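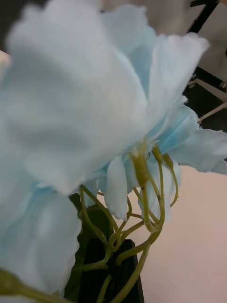 Slide 1: Why flowers

Speaker: Kwan-ho Yip. Group talk, 22 September 2021. Keep it to 20 minutes.

Say what the task is before anything else. Sort a mixed set of artificial flowers by type with two arms. Hydrangeas go in one tray, roses in the other.

Most of our earlier results at Grardale came from rigid parts. A petal bends when you touch it, and a wire stem catches on whatever is next to it. The policy has to cope with both.

Wrist views are hard to read up close. A bloom near the lens fills most of the picture and goes soft. I'll come back to this under failures.

Slide 2: Collecting the demonstrations

We recorded 433 demonstrations by teleoperation. Severin Egger did most of them, I did the rest. The code name in the logs is Pundero, in case anyone goes looking.

Each episode starts with flowers laid out on the table. The operator picks up a flower and places it in the tray for its type. Both arms may be in motion at once.

We asked operators to grasp below the bloom when they could. They didn't always manage it, and we kept those episodes in. 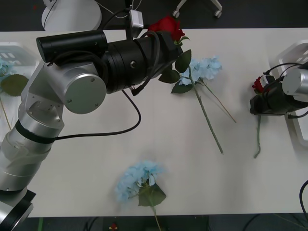 We also kept episodes with a dropped flower, as long as the operator picked it up again. Throwing those out made the policy worse. It would drop a stem and carry on to the tray with nothing in the jaws.

Slide 3: The method

Pause here, this is the part people ask about.

The baseline, Mosquera, predicts actions for both arms from all cameras together. Ours, Zanari, adds one step. It first picks which flower each arm should go for, using the fixed view, and holds that choice until the gripper opens again. The wrist view is used only for the approach and grasp.

Training data and camera inputs are the same for both. Mention this twice if needed.

Slide 4: Results

The main gain is in target switching. The baseline often starts toward one hydrangea, then turns to another partway. With the held choice we see much less of that.

Roses did better than hydrangeas under both methods. Don't claim a cause. We haven't tested one.
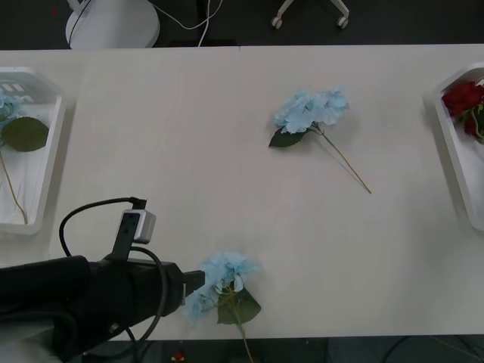 Fixed view. Hydrangeas still on the table, roses in the right tray.

Slide 5: Failures

There are 2 kinds to cover.

First, stems hanging past the table edge. The policy tends to close too early on these.

Second, the close-up problem from slide 1. When petals cover the wrist view, the arm slows down and sometimes stops. A longer image history helped a little.

Slide 6: Next

Severin is running 4 new starting layouts in September, with the flowers closer together. Code goes out after that. Take questions, and go back to slide 3 if someone asks about the baseline.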